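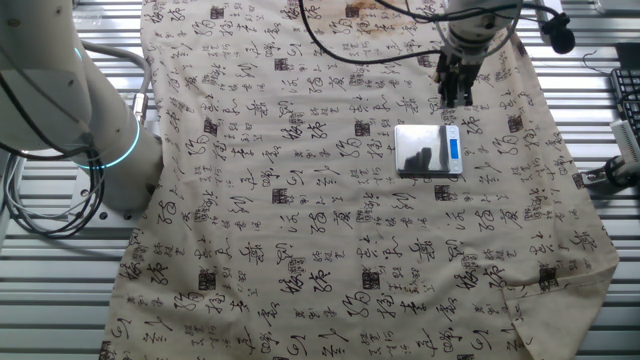
Bench notes on small digital scales, 1/6. Let the display settle before you put anything on the platform. Mine gets 29 seconds.
12 comments 27 shares

2/6 Fabric underneath is a weak point. A wrinkle under one foot tilts the base and the reading creeps. Smooth it out or fold it back.
4 comments

3/6 Slatted table tops: keep all four feet on metal. A cloth hides the gaps, so feel for them first.

4/6 Polished steel platforms show every fingerprint. Dry microfibre, no spray.
9 shares

5/6 Check with a known weight at the centre, then at each corner. If the corners disagree, level it and repeat. I last did the full set in March.

6/6 Tare after moving it, every time. Even a few centimetres.
3 comments 131 likes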